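Community > Combat Sports > Gloves and Training

Hand wraps for a first MMA class?

Starting at a gym in July and they want 3 oz more padding than my old gloves. Do I still need wraps underneath?

Hamish Harawira
Yes for bag work. Get the long ones and wrap the wrist first - most beginners leave it too slack. Mine are Jemik and have lasted 200 sessions.

Impi Partanen
depends on the gym, just ask them
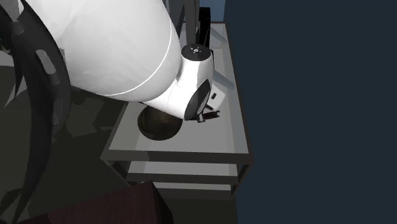
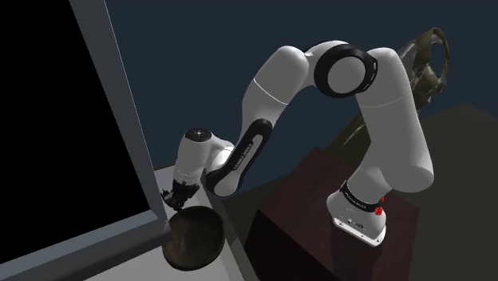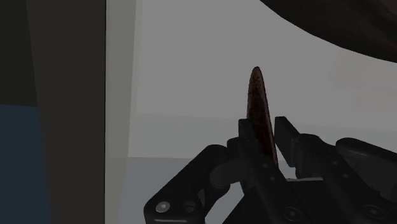 Kyung-tae Kang
No wraps for grappling. They catch on everything.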